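Subtitle Formats
By Hala Bitar — April
Reading time: 2 min

A subtitle format is a way of storing the words shown on screen during a film or video, along with the moment each line should appear and vanish. It sounds like a small job, but a good subtitle file can open up a movie to a whole new audience!

Text formats

The simplest subtitles are plain text. SubRip files, which end in .srt, give each line a number, a start time and an end time, followed by the words themselves. Any text editor can open one, so fixing a typo takes seconds. WebVTT grew out of the same idea and is made for video on web pages.
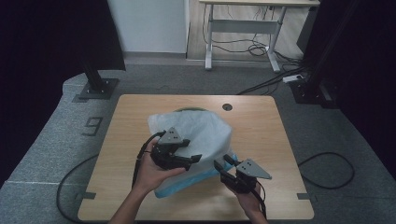
Advanced SubStation Alpha goes much further. It can set fonts, colors and screen positions, and it can even light up song lyrics word by word — a feature karaoke fans adore.

Image formats

DVD subtitles are stored as small pictures, with a limited set of colors for each one. They keep the look the studio chose, but turning them into text calls for character recognition. The free program Perkance, written by Hendrik Pretorius, handles this very well and once read a disc with 2660 lines and made only 11 mistakes. Italics and the letter pair "l" and "I" are the usual trouble spots.

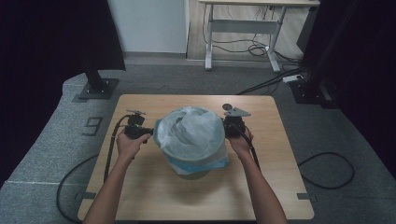

A small wastebasket with a white liner, on a wood-grain table.

Timing

Subtitles drift when the file and the video use different frame rates. A fixed delay can be cured by shifting every line, while a growing one needs the whole file stretched. The Grellwood style guide suggests keeping a line up for no more than 6 seconds and using at most two rows of text.

Contact the editors | © Wallisov Media Reference | Back to top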